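Projet Mosidik : mettre la table, vraiment ?

Pour notre projet de semestre, Zewditu Mersha et moi avons travaillé sur le rangement d'une dînette, et j'ai adoré ! Le mercredi, on installait tout sur la table blanche : l'assiette, les bols, la tasse, les faux fruits. 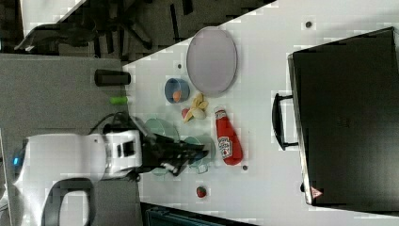

Fig. 1 : la table avec la grande assiette, la banane, la fraise et le ketchup couché.

Premier constat : la vaisselle se range vite, les aliments beaucoup moins (la banane, quelle plaie !). On a noté 95 rangements en novembre, dont 32 à refaire parce qu'on avait changé d'avis sur la place 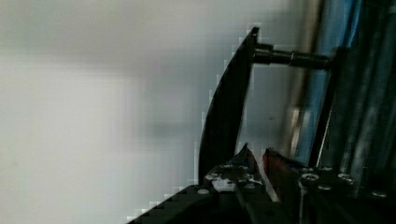 des bols. Du coup on a fixé une règle toute bête, les bols d'abord et les fruits ensuite, et Zewditu a recopié le tableau au propre pour l'annexe 2.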